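Stumville Tool Library to extend opening hours from January

The Stumville Tool Library will open until 21:00 on weekday evenings from January, following a decision by its management board to meet growing demand from members who work during the day.

The service lends hand tools and small power tools to households in Stumville and Vumside. Membership now stands at 783, and the library holds more than 1,000 items.

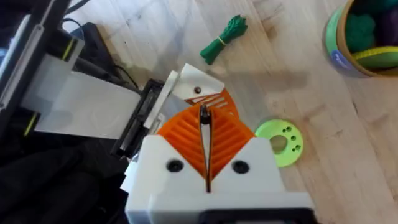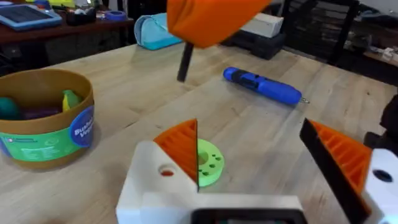 Cordless screwdrivers remain among the items most often requested, particularly by tenants and first-time buyers assembling furniture or fitting shelves. Members may borrow one for up to a week at no charge. Chargers and bits are issued with each tool and must be returned with it.

Rimantas Kairys, manager of the library, said the longer hours had been requested repeatedly in the annual members' survey. "Many people finish work after we have closed, and a job that needs half an hour ends up waiting until they can take a morning off," he said. "The evening sessions should make a considerable difference to them."

The board has also approved the purchase of 46 further items, among them sanders, clamps and a second tile cutter. The purchases will be funded by a grant from the Thongdee Foundation, which has supported the library since it moved to its present premises on Meletberg Road.

Short introductory sessions will be held during the new evening hours. Topics will include choosing the correct bit, fixing into plasterboard and the safe storage of batteries. Places are free to members but must be reserved in advance at the front desk.

Existing loan periods and late return charges are unchanged. Members with tools due back in the last week before the new timetable begins may return them at any time during opening hours. Residents of neighbouring districts who wish to join should bring proof of address and one form of identification to the library.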